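Clutetti Community Forum > Arm Projects > Data and Training
Thread: How many demos for memory stick insertion?

slowgripper
Posted 3/19/23
I'm collecting teleop demos for a PC repair task. The arm works inside an open Dell desktop with a wrist camera and a parallel gripper. Right now the only job is memory: pick up the stick, line it up with the slot, push it in. I have 172 episodes so far and the policy still misses the slot on most tries. It gets over the right area and then drifts.

Before I record more I'd like to know if I'm recording the wrong thing. The case stays put on the bench for the whole session. I changed the starting position of the arm between episodes but not much else. 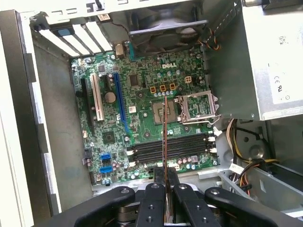

My episodes start with the stick already in the gripper. I did it that way because picking it up from the tray was taking me longer than the insertion, and I wanted more of the hard part. Control is with the Kokham leader arm. Camera settings are locked, auto exposure off.

Should I add variety now or get it working in one position first?

Mei-kuen Pan
Move the case. If it never moves, the policy can learn the joint positions and mostly ignore the camera. Turn it a few degrees every 7 episodes and slide it a little each time too. Write down when you moved it so you can split the data later.

tin_lid
I disagree with moving it this early. Get one fixed position working first, otherwise you won't know if the failure is the data or the training setup. I spent all of August adding variety to a set that had a timing error between the camera and the joint log. None of it helped until I fixed the timing.

Mei-kuen Pan
Checking the timing is fine. That takes an afternoon. But 172 episodes in one position is already enough to show if the setup works. More of the same won't tell him anything new.

Hamish Pirihi
Two questions for the OP.

Is the stick held at the same angle every time? If you load it by hand it will sit a bit differently in the fingers each episode, and edge-on to a wrist camera a small tilt is hard to see. We had this on the Tipoki rig. We ended up adding a second camera off to the side and the drift got a lot better.

Also, do you keep the episodes where you miss and correct? Those are worth more than the clean ones.

slowgripper
Loaded by hand, so no, the angle varies. And I've been deleting the ones where I missed. I thought they would teach it to miss.

Hamish Pirihi
Keep them, as long as you recover and finish. Cut the ones you gave up on. If every demo goes straight in, it has never seen what to do when it is off to one side.

tin_lid
Agree on that part. I'd still trim the long pauses. If you stop for 6 seconds to think with the stick over the slot, it will learn to stop there too.

ob_wan_kanban
Is the socket cover always open in your episodes? I'd record some with it closed and a cooler fitted. The view changes a lot and you'll want it to work on a normal machine.

slowgripper
Always open so far. I have a spare cooler and can do a batch with it on.

Plan for now: check timing first, then 2 new batches with the case moved, misses kept, pauses trimmed. I'll look for a side camera. The Pralilley mount might fit on the bench rail.

Mei-kuen Pan
Hold some case positions out for testing. Don't train on them, even if the numbers look bad.

tin_lid
Post the timing plot when you have it.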